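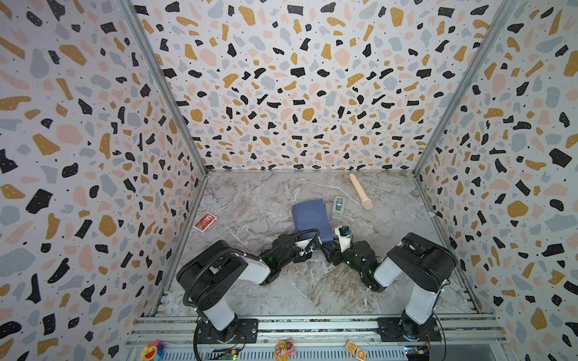
The Drawer That Holds Everything Else

Most homes have one drawer that never got a job. Ours held a deck of cards, a remote, a rolling pin and a cloth pouch, and for years I shut it with my hip.

Valdemar Grímsdóttir has emptied a lot of these. He runs Flurkby, a two-person home organizing business in Mernside, and charges by the drawer. His method begins with a bare surface and a slow start.

"People want to buy dividers first," he says. "I ask them to leave the store for later. Put the things down where you can see them, with space between them."

Space is the part I got wrong. I tipped my drawer onto the counter and had a heap. Grímsdóttir had me spread it out again, one item to a spot, soft things away from hard ones. A pouch hides whatever lands under it. A rolling pin wanders, so he sets it down last, toward the back.

Then he sorts by room. The rolling pin went to the kitchen, where it should have been all along. The remote belonged beside the TV. Playing cards stay in their box, and the box goes wherever people sit down to play. In our house that is the hall table, for reasons going back to my grandmother.

Boxes take more thought. Grímsdóttir likes small ones with a flap, in a dark color that doesn't show fingerprints, and he handles them from both sides.

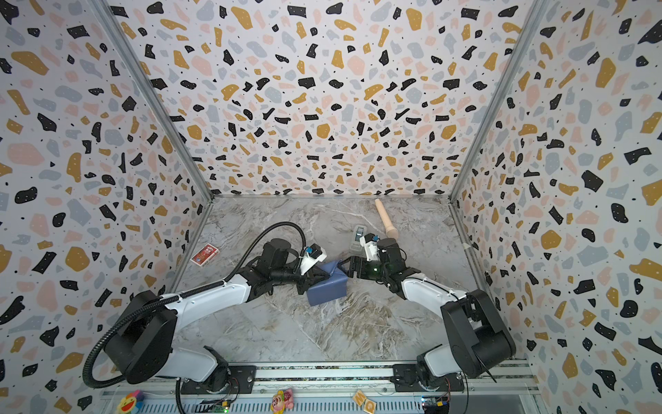
A flap that has been bent a few times stops lying flat, and he doesn't fight it. He folds it back and uses the box open, as a tray. Shoppers at Dizon, the housewares store on Karkik Street, can pay up to 38 dollars for a tray that does the same work.

The cloth pouch was the last thing left on my counter. It was a good pouch and I had no use for it. He suggested charging cables, folded once and not wound tight, and 5 of them went in with room to spare.

We finished a little after four. The drawer now has dish towels in it, and it closes by hand.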